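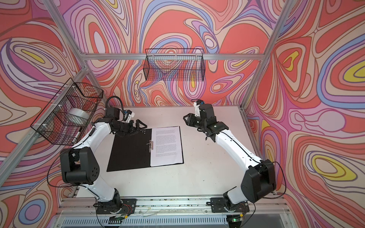 Haberkorn brings back the loud wallpaper, and would like a word with beige

For immediate release
2/4/25

Wallpaper maker Haberkorn today announces Plultuvora, a collection of patterned papers for people who have lived with off-white for long enough to know how they feel about it. The range goes on sale through the company's own shop in Inden and by post, and it is the first new work from the firm since the Nulex stripes, which were popular with dentists.

Plultuvora has 12 designs. None of them is a neutral. Two were described as "calm" during an early meeting and have been redrawn.

The starting point was a stack of pattern books which had been holding up one end of a shelf in the Haberkorn print room for as long as any of the present staff can remember. When the shelf was finally replaced last December, the books came out, somebody opened one, and the afternoon's work did not get done. Inside were swirls, loops, lobes and bands in colours that the trade stopped printing once it decided that every home in the country was about to be sold and ought to look like it.

"I've spent a good part of my working life being asked for something that goes with everything," said Hannelore Kettler, head of design at Haberkorn. "I have drawn a great many leaves. I have drawn them in sage, in mist and in a colour we sold as Oat Whisper, and I'd like to apologise for that one in particular. These papers don't go with everything. Some of them don't go with each other. You pick the one you like and the sofa has to cope."

Nothing in the collection is a straight copy. The old books supplied the mood and a few of the curves, and the rest was drawn by hand at full width, which is how it was done the first time and is the reason the repeats are so long. The largest design repeats every 125 centimetres. Decorators who have seen the samples have asked whether this was strictly necessary. It was, a bit. A big swirl on a short repeat begins to look like a queue.

What a big pattern does to a small room

Received wisdom says that small rooms want pale walls and that a large pattern will close them in. Haberkorn has tested this in the most thorough way open to it, by papering the downstairs toilet at the Inden works. The toilet is still small. It was small when it was magnolia, too, and in those days visitors came out of it without a word to say. Now they come out and ask for the name of the pattern, and one of them went back in.

The company's view is that a small room is the best place to start. It takes few rolls, the mistakes are close together and the door can be shut on it. Halls, landings, box rooms, the inside of a cupboard and the odd bit of wall beside the stairs that never gets a picture are all good candidates. Bedrooms are a matter for the people who have to wake up in them.

For those who want to go further, all 12 designs have been drawn so that they can run round corners without an awkward break, provided the corners are true. In older houses they won't be. Haberkorn suggests starting behind the door and finishing there as well, so that the place where the pattern gives up is seen mostly by the person leaving.

Ceilings are possible. The firm has seen it done, and the couple concerned are still together.

The colours

The Plultuvora palette was mixed over one long winter and argued over for most of the following spring. Corals, plums, two blues that look the same until they are side by side, an egg-yolk yellow and a brown that the sales team asked to have removed. The brown has stayed in. It does a lot of quiet work between the other colours, and without it the corals look as if they are about to sell you a holiday.

Names were kept plain on purpose. There is no Whisper, Breath or Hush anywhere in the collection, and no colour is named after a grain. Customers ringing to order will find that they can ask for Plum and be sent plum.

"We had a consultant in who told us that people want their homes to be a blank canvas," said Kettler. "I asked what they were going to paint on it. She said most of them leave it blank. I thought about that on the train home and drew the yellow one."

The paper itself

All the papers are printed in Inden on a heavy non-woven base. The paste goes on the wall and the paper goes on the paste, so there is no soaking, no folding and no carrying of a wet concertina across the carpet while someone holds the dog. It can be slid about for a few minutes while the pattern is lined up. After that it has made up its mind.

The finish is matt and can be wiped with a damp cloth. It can't be scrubbed, and Haberkorn asks customers not to take the word "wipeable" as a challenge. It is suitable for kitchens if kept away from the hob, and for bathrooms if someone is willing to open a window.

When the time comes, it peels off in whole strips without steaming. The firm mentions this with mixed feelings. It was the most asked-for feature in the range, and it is hard not to take it personally.

Each roll costs 75 pounds. That is more than the supermarket and less than some. A sample costs nothing and comes at a sensible size, big enough to pin up and live with. The company has never understood samples the size of a playing card, which tell a buyer only that the paper exists. Customers are asked to pin the sample up for a full week and to look at it in the morning, under the big light and when cross. Anyone who still likes it when cross should order.

Measuring up

Haberkorn's order desk has asked for a section on measuring, and as the order desk is the part of the company that has to speak to people afterwards, it gets one.

Measure the height of the wall in more than one place. Use the largest figure. Add the pattern repeat to each drop, and then do not take it off again because the total looks high. Windows and doors should be counted as wall unless they are very large. Buy all the rolls together, check that the batch number on each label matches, and keep the labels somewhere other than the bin.

Leftover unopened rolls can be returned within the usual period. Leftover opened rolls are good for drawer linings, wrapping awkward presents and covering school books, and a child with a Plultuvora maths book will at least be able to find it.

The showroom

To mark the launch, the Inden showroom has been hung from end to end with the new collection. The old displays, in which papers were shown on boards behind a single tasteful chair, have been taken out. The chair has been sold to a dentist.

Visitors may turn up without an appointment. There is a kettle, a long table for spreading samples on, and a plain grey wall at the back for anybody who needs to look at something else for a minute. The wall was meant to be papered with the rest, but staff found that they had grown fond of it by the second week, and it has been left alone as a kindness.

Evening talks will run through the launch season. The first covers pattern matching and is given by Kettler with a real wall, a real bucket and no rehearsal. Places are free but need to be booked, and people who come are welcome to bring a photograph of the room that is worrying them. They should expect other people to have opinions about it.

About Haberkorn

Haberkorn designs and prints wallpaper in Inden. The archive holds 458 patterns, of which a fair number are leaves. The company also makes lining paper, borders (by request, and after a short conversation) and the Nulex range of stripes, which remains on sale and is perfectly nice.

Notes for editors

Samples, room pictures and a full list of designs and colours can be had from the Haberkorn press desk on request. Please say which designs are wanted, as the complete set of large samples is heavy and the last journalist to receive one had to be helped to the car.

Hannelore Kettler is available for interview. She will talk about pattern, colour, printing and the history of the border. She would prefer not to be asked for her five top tips for a serene home.

The collection's name is pronounced the way it is spelt, or near enough. The order desk answers to all versions.

Ends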